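Last updated April

Embla Tveit, Visitación Arroyo, Florencio Bustamante. April

3.2 Collecting the demonstrations

All demos by remote control. Two operators, 214 episodes kept, 18 thrown out (mostly dropped frames from the wrist camera, a few where the operator gave up). Task is the same throughout: screwdriver and open black box, on the floor. Floor is polished marble, heavily veined, and we left it uncovered. Tool pose varied by hand between episodes, box pose too. Figure 2 gives the wrist view with the screwdriver in the box, handle over the rim.

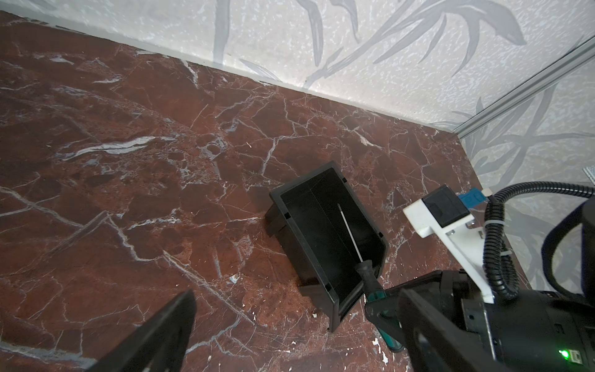 Figure 2. Wrist camera view, screwdriver and box task.

Operators saw only this view plus one fixed side camera. No force feedback. Arroyo tried hand guiding first, on the Ferkska arm, but her forearm kept getting into the side camera and the joint readings were noisy, so those runs are not in the set. Remote episodes took longer, nearly 6 seconds more per episode, but teh paths were cleaner near the rim.

Approach angle was left up to the operator. Probably a mistake, see 4.1. The two of them settled on differnt habits, one coming in along the shaft, the other across it, and the policy sometimes averages the two.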